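4.2 Reopening as a partial state

Most of the people we talked to did not say "reopened". They said "open-ish", or "open on paper", or gave a list of what was still off. Of the 1,809 diary entries collected at the two sites (Hunside and Trandness), the ones written after restrictions eased are longer and grumpier than the ones before. We did not expect that. Quansah's earlier coding scheme had a single tag for reopening and it had to be thrown out by June; the replacement splits it into doors, activities and people — doors open, activities running, people back.

The three rarely move together. At Hunside the community hall had its doors open for weeks with nothing on the calendar except a craft table and a blood drive. The choir stayed away. Brass band likewise, too many bodies for the room under the spacing rule. In Trandness the dance school ran classes to 100 percent of its allowed numbers, and the owner still wrote that she "wasn't really back". Allowed numbers were small, which is part of it, but she returns to the point in entries where money isnt mentioned at all.

Cleaning comes up far more than we planned for. Wiping down between groups, who does it, whether it cuts into the paid hour. Kitchen users felt it most (shared counters, shared bowls, a bottle of cleaner always out; Figure 3). One baker at Hunside dropped her second session because the changeover ate it. Simon reads these entries as complaints about time. Bevan reads them as a sort of ritual, a way of showing the next group that the place was cared for. Both readings fit the data, we leave it there. 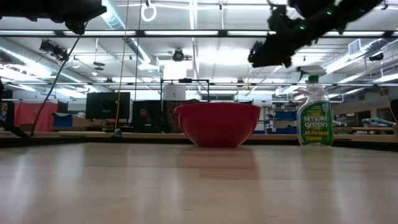 Figure 3. Red mixing bowl and spray bottle of all-purpose cleaner on a wooden tabletop.

4.3 First and last visits

A smaller theme, but a stubborn one. Diarists were good at dating their last normal outing. Bar, bingo, a nephew's recital. The first outing afterward was much vaguer, and several people gave 2 different answers in the same diary. Cabanatuan suggests the last visit got retold so often that it set hard, while the first one back was a letdown and got filed with everything else. Possible. We have no entries from people who stopped writing, and they may be the ones who simply went back to old habits and had nothing to say. See Section 5 on drop-out, wich was worse at Trandness.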